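Ellery library opens its block room, minus the instructions

ELLERY, February 2000 – The Ellery Public Library has a new room downstairs, and the first thing anyone asks about it is what you are supposed to do in there. The answer, painted on the door in letters a foot high, is "Build Something." The second thing anyone asks is whether the library could be more specific.

It could not. The Bradason Room, named for the family that gave the money for it, opened last week with 165 foam blocks, four low tables, several boards for making ramps and a rule against throwing. The rule held for most of the first morning.

The room used to store bound volumes of the Erlow Courier, which have gone to the county archive, where they can be not read by a larger public. In their place the library has put carpet, better lights and a shelf of blocks sorted by shape. Sorting by color was tried and dropped. Four-year-olds, the staff found, have views on color.

Zubaida Yousafzai, the children's librarian, spent 10 months arguing for foam. Wood was the early favorite, being handsome and traditional and already available in somebody's basement. Then the reading room upstairs was used for a test, in which a tower of wooden blocks was knocked over during the quiet hours. The minutes of the next meeting record that foam was approved without discussion.

"It makes a sort of puff when it lands," Yousafzai said. "People can go on reading through a puff."

Foam has its own troubles. It picks up marks, it dents, and at least one block has already been returned with teeth prints. Yousafzai plans to wash the whole set every Monday and retire the worst of them in July. She would like it known that a speckled block stacks just as well as a clean one, and that parents who line up the new-looking ones for their own child have been noticed.

The tables get tape as well as blocks. Blue masking tape splits the tops into sections so that several builders can work side by side without a border dispute. The tape will be replaced when it curls. On opening day two brothers, ages six and nine, negotiated the transfer of one section for a cookie – a deal the library does not recognize.

The ramp boards have turned out to be the real draw. A block set on a tilted board will either stay where it is or slide, and the argument over which can fill most of an afternoon. Adults are worse than the children about this. One grandfather asked for a protractor and was given one.
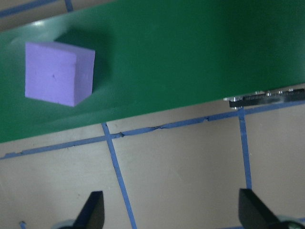 Ljubica Trajkovski
Staff writer, Ellery and Erlow

A purple cube on a green board was the center of attention when this reporter stopped in, and opinion at the table was divided. The cube offered none.

The Bradason Room is open whenever the library is, except during the Monday wash. Children under eight need an adult with them. Adults do not need a child, though Yousafzai says it looks better.

Admission is free. Shoes come off at the door, and socks are encouraged. Donations of foam blocks are welcome if clean. Donations of wooden blocks are not, and the library asks whoever left a crate of them by the book drop to please come and get it.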